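Comparing Two Hand-Held Grippers Before a Trial

This page sets out the procedure for comparing the Falora and Varneck hand-held grippers. It applies to all operators and should be read before equipment is signed out.

Preparation

Charge both units to at least 88 percent. Inspect the finger pads and wipe them with a dry cloth. Close each gripper fully and hold it up to a light. Record whether a gap remains between the pads, and note its position on the form.

Procedure

1. Start the controller and confirm that both units report a closed position.
2. Pick up the test cup, move it to the second mark, and release it.
3. Repeat until 51 attempts have been logged for each gripper. Failed attempts are logged as well.
4. Change operators and repeat the full set.

Keep any tracking marker facing the camera during each attempt. If the controller loses the marker, stop and log the attempt as void.

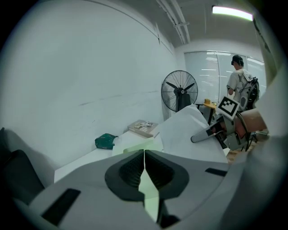 Void attempts are reported separately and do not count toward the total. A gripper with fewer than 67 valid attempts across both operators must be tested again.

Send completed forms to Mavis Blackwood by noon on Wednesday. Questions about controller settings should be directed to Cletus Wojcik.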